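How to Share a Floor With a Robot When You Already Work There

At Filulum we do returns and light repair for household goods, and in October the company put a mobile robot with a gripper on our side of the building. I got to write the instructions, on the grounds that I had complained the most. What follows worked at Dralside, our smaller site, and then mostly worked at the main one.

Before you start

Find out which job the robot is getting, in words a tired person could repeat. Ours was "picks small things up off the floor and takes them to the bench." Management's version ran to four slides and had the word journey in it. Use the short one and tape it up by the time clock.

Then ask who does that job now. The answer will be "everyone, sort of," so write down names anyway. At our place it was whoever closed, and closing took 40 minutes that appeared on no schedule. If those minutes come off somebody's shift, they need to hear it from a supervisor before they hear it from payroll.

Step 1. Walk the route at robot height

Get down on the floor. Bring a knee pad. From down there your tidy workplace is a collection of cords, caster wheels and the feet of stands. Anything on wheels counts as furniture that changes its mind, so give it a parking spot and lock the casters if they lock. Run power cords along the wall as far as they will go, and mark the stretch where they have to leave it.

Step 2. Leave gaps on purpose

People turn sideways. The gripper arrives with its metalwork sticking out on both sides and does no such thing. Measure the widest part with the fingers open, add a margin, and cut a strip of cardboard to that length. Ours is 400 millimeters and hangs on a nail. If the cardboard won't pass between two things on the floor, move one of them. Stands are the usual offenders, as their base plates reach farther than you remember. 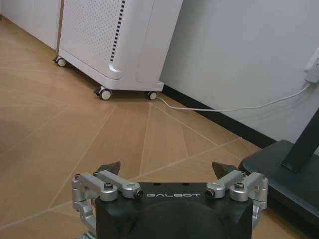 Sobia Ghauri read the first draft of this page and wrote back that moving the furniture was the easy part, and that I'd skipped the bit where she spent two weeks tidying up for a machine that was hired to tidy up. Could I put in, she asked, that the setup hours ought to be on the clock?

They ought to be, and now they are. We log them under "floor prep," a code that had to be requested twice.

Step 3. Agree on who stops it

Everyone who works on the floor gets to press stop, including temps. Nobody has to fill out a form for the first press of the day. We tried the form. People walked around the robot for a week to avoid the paperwork.

Step 4. Keep a dull log

One line per stoppage: time, place, what it was after. Chie Oshima set ours up in a spiral notebook after the tablet version went unread. Nearly 900 lines in, the pattern was plain enough. Most stops were in the same 7 feet of aisle, and we had put that aisle there ourselves.

Step 5. Revisit the job list

After a month, go back to your names. Closing is shorter for us. The morning has grown a new chore, which is reading the notebook and shifting whatever it complains about. Put that chore in someone's job description and pay for it, or it will be done by whoever is nicest.

Related
Writing a handover sheet people will read
Label printer keeps skipping: fixes for the Matsuda
Bench lighting on a small budget
Notes from the Fulham visit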